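4.2 How the cuts were announced, and who heard first

I said in Section 3 that I spent most of October going back and forth between the two sites, and I should explain what that looked like before I get to what people told me. Bralley is the older plant. It made small housings and fittings, and when I started visiting it had 64 people on the books, counting the office. Warkon is the parent firm, a two-hour drive away, and it's where the decision to cut 20 of those jobs was made. I had a desk at Bralley (a corner of the packing office, really, next to a printer that everybody used) and a visitor badge at Warkon, and I think the difference between those two arrangements shaped a lot of what I was able to find out.

The formal announcement came on a Wednesday, at the change of shift. Managers read a one-page statement in the canteen and then read it again for the people coming in. I've got my notes from both readings and they match nearly word for word, apart from one sentence about "voluntary departures in the first instance" that was dropped the second time. I thought at first this was deliberate. Having talked to the person who read it out, I now think they just lost their place on the page! But the afternoon shift heard about that missing sentence from the morning shift within the hour, and for weeks afterward I was told, quite firmly, that the two shifts had been offered different deals.

That small mix-up is a good way into the main finding of this section. Hardly anyone I interviewed at Bralley named the statement as the moment they learned about the layoffs. They named something earlier. For the toolroom it was a canceled order for cutting fluid. For the office it was a calendar entry that had been set to private. A few people on the line said they knew when the overtime sheet didn't go up, and one of them had already called her sister's employer to ask about openings. I coded these as "prior signals" and I'll come back to the coding in a minute, since I changed my mind about it twice.

The literature on notice periods mostly treats notice as a date. You have the day the workers are told and the day the jobs end, and the gap between them is the thing you measure. I did this too in my first draft, and the gap at Bralley comes out as perfectly ordinary. My trouble with it is that people had been making plans (putting off a car, turning down a transfer, having a hard talk at home) well before the clock was supposed to start. If you only measure from the canteen, you miss all of that, and you end up describing a shock where a lot of people would describe a long, uncomfortable wait.

Rumors about new equipment were part of the wait too. Warkon had bought a smaller company, Amoah, the year before, and Amoah's name was attached to a planning exercise called Tedix, which was meant to look at every task in the group and ask whether it still needed doing in the same way. Tedix didn't recommend the cuts. I've read the two reports it produced and neither of them mentions headcount at Bralley. On the floor, though, Tedix and the layoffs were talked about as one thing, and the word "robots" came up in my interviews far more than it ever did in the paperwork.

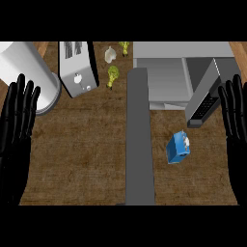 Figure 2. Computer-rendered view of a pair of humanoid robot hands over a kitchen countertop. Source: author's collection.

I asked everyone the same opening question about automation, which was simply whether they expected a machine to be doing any part of their job in a few years. The answers split by department more cleanly than I'd expected. Packing said yes, almost to a person, and said it in a flat sort of way. The toolroom said no and then talked for a long time. The office mostly laughed and pointed at their screens, meaning that it had already happened and had come as software. None of these groups was more likely than the others to blame automation for the cuts themselves, though. When I asked about the cause, I heard about a lost contract, the rent on the second building, and (a lot) about decisions made by people who hadn't been to the site since spring.

I want to be careful here, as I had a fairly strong hunch going in. I thought fear of being replaced by machines would go along with anger at the parent company. In my interviews the two just don't line up very well. Some of the angriest people thought their work was perfectly safe from any machine, and that was part of what made them so angry: they felt they were being let go while the work still needed hands. Others were calm about the company and quite gloomy about the long run. I don't have the numbers to say much more than that, and I wouldn't trust a percentage from a site this size.

Back to the coding. My first pass had 885 marked passages across interviews, notes and the leaflets people kept giving me, and I sorted them by when the speaker said the signal happened. That was a mess. People remembered signals in relation to each other ("after the fluid, before the calendar") and very rarely by week. So on the second pass I sorted by where the signal came from: a supplier, a manager, a form, a colleague. This worked better, but it hid the thing I cared about, namely whether the speaker had believed it at the time. The version I use in the rest of the paper keeps the source and adds a simple yes or no for belief. When someone had told me both on different days, I kept the first answer and flagged the second.

Sorted that way, missing things carried more weight than spoken ones. A sheet that wasn't posted or an order that wasn't placed was usually believed right away. A remark from a supervisor was believed about as often as it was brushed off, and direct reassurance from Warkon did worst of all. One man in packing told me he'd felt fine until the visit when three different people shook his hand. He had his résumé done by the weekend.

The next section follows the people who left before the talks ended, and what they were and weren't paid.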